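Westthorpe Home Forum > Kitchens > Marble or not? Going round in circles

clorkus46
Posts: 275
Thu 24 October

Hi all, long time reader and finally asking something! We're redoing the kitchen in November and I have my heart set on gray and white marble for the island, the kind with plenty of dark veining. My husband says we'll regret it by Christmas. We bake a lot, and there's usually a lemon or a glass of red wine sitting out somewhere.
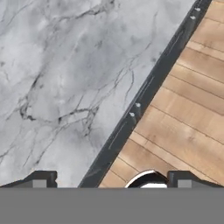 The quote from Sakalauskas came in at $3162 with the sealing included, and quartz would be $973 less. I keep telling myself the money isn't the main thing, but it does buy a very nice oven rack or two. Would you do it again?

bindis_mom
Posts: 973

Oh, do it! We've had ours for years and I love it more now than when it went in. Yes, it has etch marks – my mother's did too, and I can still tell you which one was from the Easter ham glaze.

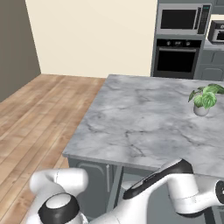
My one piece of advice is to ask for a honed finish, which hides the dull spots so much better than polished. And wipe up the lemon juice, of course.

potluckpete

Sorry, I have to disagree with bindis_mom, much as I enjoy her posts. We sealed ours faithfully and still got a ring from a vinegar bottle the first week. Sealer helps with stains, but it won't stop etching. I'd take the quartz.

bindis_mom

Fair enough, Pete, but a ring wouldn't bother me one bit!

clorkus46

Thank you both. I'm going to ask for a honed sample and leave half a lemon on it overnight.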